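Workshop notebook, January
Falludon bench, metal bins and clear cups

Start 09:40. Carried on from the notes on the cup stock. Silvana Caldeira had already emptied the bins and put the loose cups back in their sleeves, so the morning went on the bins themselves.

Bin inventory first. We hold 13 of the grey rectangular bins, all the sloped-wall type from Hutsuliak. 9 are in daily use and the rest are nested on the lower shelf. The nested ones stick. Two needed a rubber mallet on the rim to part them, and one now has a slight lip on the short side. Marked with tape, kept in service.

Floor condition varies. The older bins are scuffed through to bright metal in the middle third and much less so towards the walls. Ran a fingernail across the worst scratches: most do not catch, three or four do. Wiped one floor with the Grukov cleaner and a lint-free cloth, two passes. The grey film comes off, the scratches stay. No attempt at polishing. A polished floor would give more glare under the bench lamp than we have now, and the clear items are hard enough to make out as it is.

Cups next. Same clear tumblers as before, from the Nulteo order. Opened the second carton and checked the packing note against the sleeves: 211 cups, matches. Pulled 27 for the bench set. Rejected those with a split rim or a crease down the wall. A crease shows up best against a dark cloth, held at arm's length. The sleeves had been stored on their sides and the cups at the bottom had gone slightly oval. They still stand, but they rock. 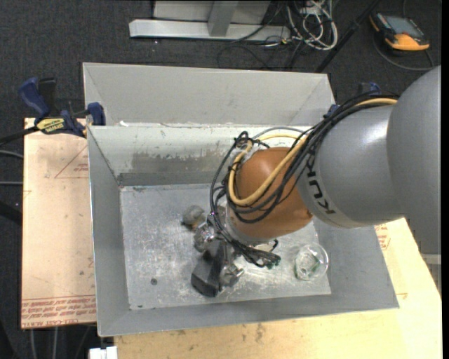 Should a clear cup be left tilted on the bin floor or stood upright before the next entry is logged?
Leave it as it lies and write down which way the rim faces. Standing it up changes the layout and the entry no longer matches the one before.

Rim direction is to be written as left, right, near or far, seen from the long side of the bin with the label. Silvana had been using clock positions, which is finer, but her sheets and mine did not agree on where twelve was. Old sheets left as they are, with a note on the cover.

Small items: keep them in the lidded tray between sessions. Anything under a thumbnail in size gets its own line on the sheet. They collect at the foot of the sloping walls and are easily missed when a bin is tipped out. Tip on to the white mat, never straight into the carton.

Bin wash. Warm water, a drop of detergent, soft brush, rinse, dry upright against the rack. Water pools in the corners if they are dried flat and leaves rings. Allow about 9 minutes per bin including drying by cloth. The taped one takes longer -- the cloth snags on the lip.

Still open:
Second lidded tray, same size as the first.
Dark cloth is fraying, cut a new one from the roll.
File down the lip on the taped bin, then check it still nests.
Ask Hutsuliak whether the bins come with a brushed floor.

Stopped 12:15. Bins back on the shelf with paper between them.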